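그룰룸 사용 설명서
5장. 공약 대장 만들기와 첫 대조

이 장은 4장에서 계정과 지역 코드를 등록한 사용자를 대상으로 한다. 지역 코드가 없으면 대장이 만들어지기는 하지만 의회 회의록과 연결되지 않는다. 화면에는 "준비 완료"라고 뜬다. 믿지 말고 오른쪽 위의 지역명이 제대로 나오는지 먼저 확인할 것.

그룰룸은 지방의회가 내놓은 기후 관련 약속을 항목별로 적어 두고 회의록, 예산서, 집행 보고와 맞춰 보는 프로그램이다. 약속이 지켜졌는지를 판정해 주지는 않는다. 메덱이 배포하는 소개 자료에는 "한눈에 보는 이행률"이라는 문구가 있는데, 그 이행률은 사용자가 입력한 값을 사용자가 정한 기준으로 나눈 것이다. 기준이 느슨하면 어느 읍이든 좋은 성적이 나온다.

5.1 시작하기 전에 준비할 것

의회가 기후 비상 선언을 의결했다면 의결문 원문을 구한다. 보도자료로 대신하지 않는다. 의결문에는 "노력한다"라고 적힌 것이 보도자료에서는 "달성한다"로 바뀌는 일이 흔하고, 반대 방향으로 바뀌는 경우는 우리가 아직 본 적이 없다.

그 밖에 필요한 것:

선언 직전 회계연도의 예산서와 결산서
의회 소유 건물 목록(임차 건물은 따로)
전기·가스 고지서 또는 검침 기록, 건물별로
선언 이후의 본회의 회의록
담당 부서 이름과 실제로 전화를 받는 번호

결산서가 아직 나오지 않았으면 빈칸으로 둔다. 예산액을 결산액 칸에 옮겨 적으면 집행률이 100퍼센트로 계산되며, 나중에 이 값을 찾아내 고치기가 꽤 번거롭다.

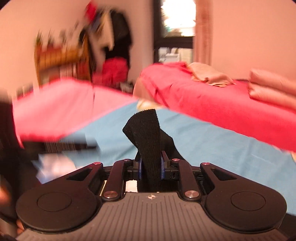

그림 5-1. 손에 쥐는 집게 기구. 뒤쪽에서 본 모습.

5.2 새 대장 만들기

1. 왼쪽 메뉴에서 "대장"을 열고 "새 대장"을 누른다.

2. 대장 이름을 적는다. 의회 이름과 회기를 함께 쓰는 편이 좋다. "기후 대장"처럼 적으면 두 번째 대장을 만들 때 구분이 안 된다. 이름은 나중에 바꿀 수 있으나 이미 내보낸 파일의 제목은 바뀌지 않는다.

3. "기준 연도"를 고른다. 이 항목은 건너뛰지 못한다.

주의: 기준 연도의 기본값은 프로그램이 가진 자료 중 배출량이 가장 많은 해로 잡힌다. 왜 그렇게 설계했는지 메덱에 두 차례 물었으나 "사용자 편의"라는 답만 받았다. 배출량이 가장 많은 해를 기준으로 삼으면 의회가 아무 일도 하지 않아도 감축 실적이 생긴다. 의결문에 기준 연도가 적혀 있으면 그 해를 쓰고, 적혀 있지 않으면 의결 직전 연도를 쓴 다음 메모란에 "의결문에 없음"이라고 남긴다.

4. "범위"를 고른다. 선택지는 의회 운영, 의회 발주, 관할 지역 전체, 이렇게 나뉜다. 한 대장에는 하나만 고른다. 여러 개를 고르는 것도 가능하지만 권하지 않는다. 의회 청사의 전등을 바꿔서 줄인 양과 읍 전체의 교통 배출량이 한 그래프에 나란히 올라가면 앞의 것은 보이지 않고, 반대로 비율로만 표시하면 앞의 것만 보인다.

5. "만들기"를 누른다. 빈 대장이 열린다.

참고: "예시 불러오기" 단추를 누르면 최대 20개의 공약이 채워진다. 연습할 때는 쓸 만하다. 실제 대장에 이것을 불러온 뒤 지우지 않으면 다른 지역의 약속을 우리 의회가 어긴 것으로 표시된다. 이런 대장을 들고 방청석에서 질의한 주민 모임이 있었다고 하며, 답변은 짧았다고 한다.

5.3 공약 입력하기

공약은 한 줄에 하나씩 넣는다. 의결문의 한 문장에 약속이 여러 개 들어 있으면 나눈다. "공공건물의 난방을 개선하고 주민 교육을 확대하며 인접 읍과 협력한다"는 세 줄이다. 나누어 적으면 나중에 어느 것이 비어 있는지 드러난다.

1. "공약 추가"를 누른다.

2. 원문 칸에 의결문의 문장을 그대로 옮긴다. 맞춤법이 틀렸어도 고치지 않는다.

3. 요약 칸에는 자기 말로 적는다. 원문보다 강하게 적지 않도록 주의한다. 이 칸은 보고서에 그대로 인쇄된다.

4. "종류"에서 수치형, 행위형, 선언형 중 하나를 고른다.

수치형은 양과 기한이 모두 있는 것이다. 양만 있고 기한이 없으면 수치형이 아니다. 프로그램은 숫자가 들어 있는 문장을 모두 수치형으로 추천하는데, "제3차 회의에서 논의한다"도 그렇게 분류된다. 추천은 꺼 두는 편이 낫다(설정 > 입력 > 자동 분류).

행위형은 했는지 안 했는지를 문서로 확인할 수 있는 것이다. 공고문, 계약서, 회의록 가운데 하나는 있어야 한다. 담당자의 말은 근거 칸에 넣을 수 있지만 색이 회색으로 표시된다.

선언형은 나머지 전부다. 처음 입력해 보면 이 칸이 가장 길어진다. 프로그램 오류로 의심해 문의하는 사용자가 있는데 대개 오류가 아니다.

5. 기한을 적는다. "조속히", "여건이 허락하는 대로" 같은 표현은 기한 없음으로 처리한다. 임의의 날짜를 넣지 말 것. 기한이 없는 공약은 이행률 계산에서 빠지는데, 기본 보고서는 빠진 수를 알려 주지 않는다. 5.6을 참고한다.

6. "저장"을 누른다. 자동 저장 기능이 있지만 원문 칸에 커서가 있는 동안에는 작동하지 않는다.

5.4 회의록과 예산서 연결하기

연결 기능은 미미네 모듈이 맡는다. 그룰룸에 기본으로 들어 있으며 따로 설치할 것은 없다. 미미네는 의회 누리집에 올라온 회의록을 읽어 공약과 관계있어 보이는 대목을 찾아 준다. "관계있어 보이는"이라는 말을 글자 그대로 받아들여야 한다.

1. 대장 화면에서 "연결"을 연다.

2. 회의록 주소를 붙여 넣는다. 목록 화면의 주소를 넣어야 하고, 회의록 한 건의 주소를 넣으면 그 한 건만 읽는다.

3. "읽기"를 누르고 기다린다. 한 번에 읽는 분량은 300쪽까지다. 그보다 길면 뒷부분은 읽지 않으며 경고도 뜨지 않는다. 회의록이 길 때는 회기별로 나누어 실행한다.

4. 후보 목록이 나오면 한 줄씩 열어 본다. "모두 승인" 단추는 쓰지 않는다.

5. 맞는 대목에는 승인, 틀린 대목에는 제외를 누른다. 판단이 안 서면 보류로 둔다. 보류가 많은 대장은 보기에 좋지 않지만 승인이 많은 대장보다 대체로 정확하다.

미미네를 처음 돌려 본 결과의 한 예를 들어 둔다. 미허일러 읍의회의 회의록을 넣었을 때 후보가 312건 나왔다. 로디카 가브릴러가 원문과 대조했더니 상당수가 "온도", "녹색", "에너지"라는 낱말이 우연히 들어간 대목이었다. 회의실이 춥다는 발언, 놀이터 울타리를 녹색으로 칠하자는 안건, 어느 의원이 요즘 에너지가 넘친다는 덕담이 모두 기후 행동의 근거로 올라와 있었다. 제외할 것을 다 제외하고 나니 난방 설비 교체를 언급한 발언이 남았는데, 그것도 교체를 다음 회기로 미루자는 내용이었다. 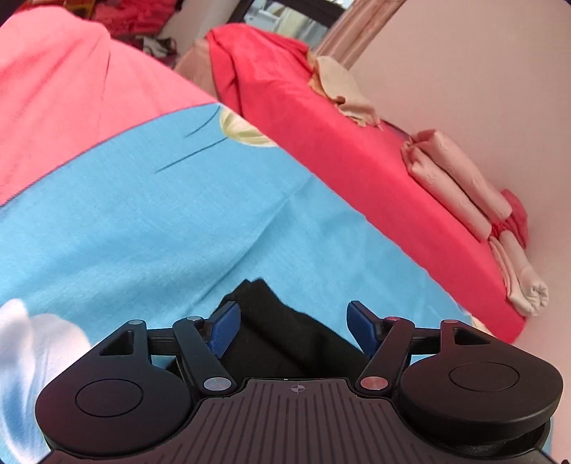 예산서와 공약을 짝지을 때는 양쪽 표를 따로 만든 뒤에 마주 놓는다. 왼쪽에는 의회가 하겠다고 한 것을, 오른쪽에는 돈이 실제로 배정된 것을 적는다. 한쪽을 보면서 다른 쪽을 채우면 당연히 맞아떨어지므로, 가능하면 두 사람이 나누어 입력하고 서로의 표를 보지 않는다. 두 표는 사진 속 집게의 좌우 팔처럼 생겨야 한다. 양쪽에 똑같이 삼각형 구멍이 뚫려 있고 비스듬한 가는 막대가 하나씩 지나가서 어느 한쪽이 다르면 바로 눈에 띈다. 그룰룸의 표도 행과 열의 순서를 똑같이 맞춰 두면 빈칸의 위치가 서로 다를 때 금방 보인다. 순서가 어긋난 표에서는 빠진 항목과 자리만 바뀐 항목을 가려내는 데 시간이 걸린다.

1. "예산" 탭에서 세부 사업명을 입력한다. 사업명은 예산서에 적힌 대로 쓴다.

2. 금액을 입력한다. 단위를 확인한다. 예산서는 천 단위로 적는 곳이 많고 그룰룸은 기본이 낱 단위다.

3. "재원"을 고른다. 중앙정부 보조금을 의회 자체 예산으로 적으면 의회가 실제보다 열심인 것으로 나온다.

4. "신규/기존"을 고른다. 선언 이전부터 있던 사업이 이름만 바뀐 경우는 "기존"이다. 이전 예산서에서 같은 금액, 같은 위치의 사업을 찾아 비교하면 알 수 있다.

주의: "신규/기존"을 비워 두면 신규로 처리된다. 이 기본값은 설정에서 바꿀 수 없다. 입력이 끝난 뒤 "필터 > 값 없음"으로 한 번 훑어야 한다.

참고: 도로 재포장 사업에 자전거 그림을 몇 개 그려 넣고 전액을 기후 예산으로 잡은 사례가 있다. 이런 사업은 "부분 해당"을 고르고 해당하는 금액만 적는다. 내역을 공개하지 않아서 나눌 수 없으면 금액을 0으로 두고 메모란에 문의한 달을 적는다(예: 10월 문의, 답변 없음).

5.5 첫 대조 실행하기

1. 대장의 모든 공약이 저장되었는지 확인한다.

2. "대조"를 누른다. 기준일은 가장 최근 회의록이 올라온 날로 둔다. 오늘로 두면 아직 공개되지 않은 기간이 "이행 없음"으로 계산되어 의회 쪽에서 항의할 빌미가 된다. 그 항의는 정당하다.

3. 결과 화면에서 색을 본다. 초록은 근거 있음, 노랑은 근거 일부, 빨강은 근거 없음, 회색은 구두 설명만 있음을 뜻한다.

4. 초록부터 검토한다. 순서를 지킬 것. 빨강부터 보고 싶은 마음은 이해하지만 잘못된 빨강은 의회가 고쳐 달라고 연락해 온다. 잘못된 초록은 아무 데서도 연락이 오지 않는다.

5. 초록 항목마다 근거 문서를 열어 다음을 확인한다. 문서가 의결 이후의 것인가. 계획서인가 결과 보고인가. 같은 문서가 다른 공약의 근거로도 쓰였는가.

6. 같은 문서가 여러 공약에 걸려 있으면 "중복 근거" 표시를 켠다. 중복이 허용되지 않는 것은 아니나, 전등 교체 계약서 한 장이 에너지 절감, 주민 인식 개선, 지역 일자리 창출의 근거를 겸하고 있다면 뒤의 둘은 내리는 것이 맞다.

검토를 마친 항목에는 검토자 이름을 넣는다. 입력한 사람과 검토한 사람이 같으면 느낌표가 붙는다. 이 느낌표는 끌 수 있고, 끄면 보고서에서도 사라진다. 켜 두기 바란다. 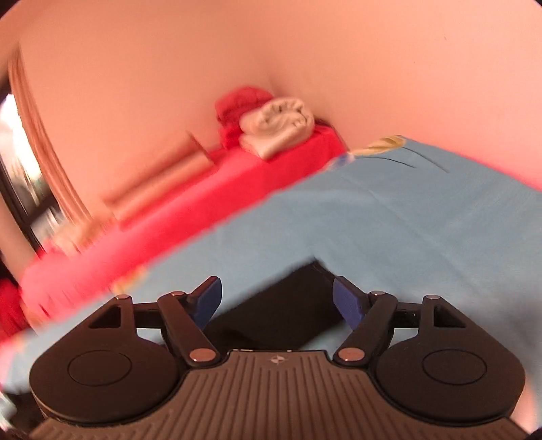 검토자를 두 사람 이상 둘 수 있는 모임이라면 의견이 갈리는 항목도 그대로 남겨 둔다. "이견 있음"을 고르면 두 의견이 나란히 저장된다. 다수결로 색을 정하는 기능도 있는데, 사람 수로 정할 일인지는 의문이다. 데스피나 키리악은 이 설명서의 초고를 읽고 다수결 기능을 아예 빼자고 했고, 메덱 쪽은 요청이 많은 기능이라 남기겠다고 했다. 어느 모임이 요청했는지는 듣지 못했다.

5.6 이행률 읽는 법

결과 화면 맨 위의 큰 숫자가 이행률이다. 기본 계산식은 초록 항목 수를 기한이 있는 항목 수로 나눈 것이다. 기한 없는 공약, 선언형 공약, 보류 항목은 분모에 들어가지 않는다. 그래서 약속을 모호하게 쓴 의회일수록 숫자가 높게 나온다.

계산식을 바꾸려면:

1. "설정 > 보고 > 계산식"을 연다.

2. "분모에 포함"에서 기한 없음과 선언형을 켠다.

3. "노랑을 절반으로 계산"을 끈다. 근거가 일부 있다는 것이 절반을 했다는 뜻은 아니다.

4. "제외 항목 수 표시"를 켠다. 이행률 옆에 괄호로 나온다.

바꾼 계산식은 그 대장에만 적용된다. 다른 지역과 비교할 때는 상대 대장도 같은 식을 쓰는지 물어본다. 비교 화면은 계산식이 달라도 두 숫자를 나란히 보여 준다.

주의: 탄소 환산 값은 참고로만 쓴다. 그룰룸은 예산액에 품목별 계수를 곱해 감축량을 추정하는데, 비싸게 산 설비일수록 더 많이 줄인 것으로 나온다. 건물별 검침 기록이 있으면 그쪽을 쓴다. 검침 기록이 없는 건물은 추정하지 말고 "자료 없음"으로 둔다. 난방을 쓰지 않고 비워 둔 기간이 있는 건물은 그 기간을 메모란에 적어야 한다. 회관을 닫아 줄어든 가스 사용량이 단열 공사의 성과로 발표되는 일을 막으려면 필요하다.

5.7 내보내기와 보관

1. "내보내기"에서 형식을 고른다. 의회에 제출할 때는 근거 목록이 붙은 전체본을 쓴다. 한 장짜리 요약본에는 메모란과 이견이 실리지 않는다.

2. 내보낸 파일을 열어 지역명, 기준 연도, 계산식을 확인한다.

3. 근거 문서는 주소만 적지 말고 파일로도 받아 둔다. 의회 누리집이 개편되면 주소가 바뀌고, 개편 뒤에 옛 회의록이 모두 돌아온다는 보장은 없다.

4. "변경 기록 포함"을 켠다. 의회가 나중에 값을 문제 삼으면 언제 누가 입력했는지가 필요하다.

5.8 자주 생기는 문제

회의록을 읽었는데 후보가 하나도 없다.
회의록이 그림으로 스캔되어 있을 가능성이 크다. 파일을 열어 글자를 끌어 선택해 본다. 선택되지 않으면 의회에 글자본을 요청한다. 보통은 가지고 있다.

이행률이 갑자기 올랐다.
먼저 분모를 본다. 누군가 공약의 종류를 수치형에서 선언형으로 바꿨거나 기한을 지웠을 수 있다. 변경 기록에서 "기한"으로 검색한다. 의회가 의결문을 수정했다면 옛 원문을 지우지 말고 "개정"으로 새 줄을 만든다.

의회가 대장에 직접 입력하겠다고 한다.
가능하다. "기관 계정"을 발급하고 쓰기 권한은 의견 칸으로 한정한다. 색을 바꾸는 권한은 주지 않는다.

대조할 때마다 결과가 조금씩 다르다.
미미네의 후보 순위가 매번 다시 계산되어 생기는 현상이다. 메덱은 차이가 무시할 만하다고 답했다. 승인이 끝난 항목을 "고정"해 두면 바뀌지 않으니, 검토를 마치는 대로 고정한다.

공약을 되돌리는 방법과 회기가 바뀔 때 대장을 넘기는 절차는 6장에 있다.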